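4.3 The decanting question

Of all the small jobs we asked households about, putting away loose fruit and vegetables produced the longest answers and the shortest tempers. We had expected the fridge to be the battleground. In Coscombe, at least, it is the worktop, and the quarrel is over whether a thing that has come home in a bag should stay in it.

The 27 households in the Coscombe group fall into two camps, which we call keepers and tippers. Keepers leave produce in whatever it came in and put the whole lot down somewhere, to be dealt with at an hour that may or may not arrive. Tippers empty everything into a basket or bowl on the spot and regard the keepers with pity. A household containing one of each tends to own a great many baskets, several of them full of bags.

Padmavathi Reddy's earlier work in Stedent treated the basket as storage. Our diaries suggest it spends much of its life as a halfway house. Things go in so that they can be looked at, sorted, argued about and taken out again. One diarist wrote in July that the basket was "where the lemons wait while he decides". Another had a strict order of entry, with anything hard at the bottom and anything leafy on top, and reported that no one else in the house had ever followed it, including the person who had asked for it to be written down.

The type of basket matters more than its owners admit. Openwork plastic ones were spoken of warmly, mainly on the grounds that they can be rinsed under a tap and need no further thought. Wicker was admired and not used. Wire was said to mark the peaches. Solid bowls came up mostly in connection with something forgotten at the bottom, and in these passages the handwriting deteriorates.

Bags attracted less loyalty and much more complaint. A thin clear bag will not stand up by itself, and its mouth closes the moment both hands are busy. Diarists described holding one side with a wrist, an elbow and, in one entry made at 7 in the morning, a chin. Those who had given up on holding it laid the bag flat on the table and spread it open before putting anything in, a method that takes up most of the table and was defended with some heat. We follow Dalen in calling this the open-mouth layout (Figure 2), and we share his regret about the name.

Figure 2. Open-mouth layout on a wood-grain tabletop: light green basket on the left with a leafy item in it, clear bag spread open on the right, with an orange and yellow item at the front of it. 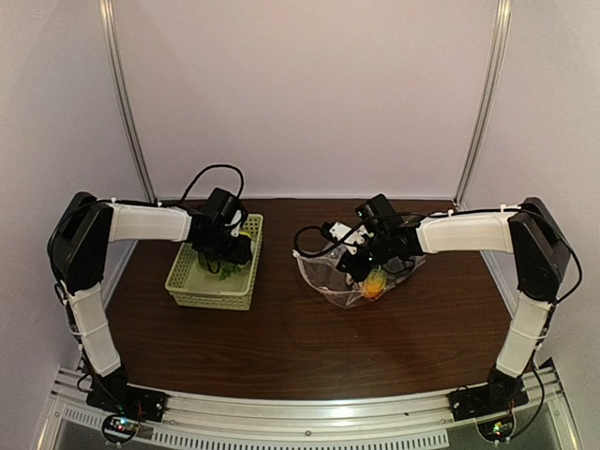
Leafy items are the awkward guests in either arrangement. They take up room out of all proportion to their weight, they catch on lattice sides, and they wilt in a way that feels like a personal remark. Up to 20 of the diaries mention moving greens more than once in the same evening, usually to get at something underneath. Round fruit causes the opposite trouble. It goes wherever it is put and then keeps going, and several respondents chose a basket with a raised rim for this purpose alone.

Ivar Dalen has argued that the order in which things are moved reflects what a household means to eat first. Our entries give this only lukewarm support. Asked why the fruit had gone before the greens, most people said that the fruit was nearer. We coded these answers as "reach" and set them apart from "plan", which left "plan" looking rather thin. Section 4.4 takes up the matter of the onions, which nearly every household keeps somewhere else and which none could account for.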